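Home | Topics | Ask | Members | Log in

Gripper budget for small CPU sorting cell, what am I forgetting?
Posted by Xóchitl Becerra in Small Shop Automation, January

Hello to all. I work in a repair and resale shop in Tirnadport. We receive used processors, test them, and put them in trays for shipping. We now want to buy a small arm for the tray work. We have $3,000 for everything except the arm, which we will pay from another budget.

My plan was to spend most of this money on one good electric gripper with two fingers and keep the rest for cables. My coworker says that I plan too little for the fingers and for the trays. We handle 300 processors on a busy day, mostly desktop types. Is a parallel gripper the correct choice, or should I ask for a price on vacuum? And how much should I keep for spare parts?

Mio Tanabe
Your coworker is right, in my opinion. When we planned our cell at Olvera, I wrote one line in the budget for "gripper" and I had to go back to my manager two times. Please make separate lines for these: the gripper body, the fingers, the mounting plate, the wrist camera with its cable, and the trays.

For the fingers, order two sets at least. We paid $100 for each pair, machined and with black finish, and we changed the shape of the tip after the first month. If your tips are too wide, they touch the rim of the pocket before they reach the processor. So measure the pocket first and order the fingers after. I made it in the other order and it was my most expensive mistake.

The space is small. At the tray, the tips of our fingers come very close to the processor, and the raised rim around the pocket does not leave much for error.

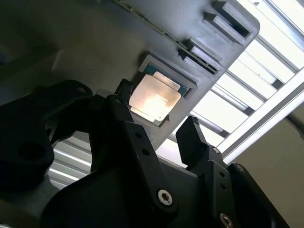
Gitska
I would not start with fingers at all. For a flat metal lid, a suction cup is cheaper, and you can buy a bag of cups for $40. But ask the seller about static-safe cups, the normal ones are not good for this work.

Xóchitl Becerra
Thank you both. I did not think about the cups. Some of our processors come with old paste on the lid, so I am afraid that suction will lose them. I will ask for two prices, one with fingers and one with vacuum, and I will move $300 from the gripper line to trays and spare fingers. Mio, did you buy the trays new, or did you use the ones you had already?

Mio Tanabe
New, all of one type. The old ones were mixed and the pockets did not have the same depth. Keep the old trays for storage and do not let them come near the arm.

Contact | Rules | © Droltach Community Help | Back to top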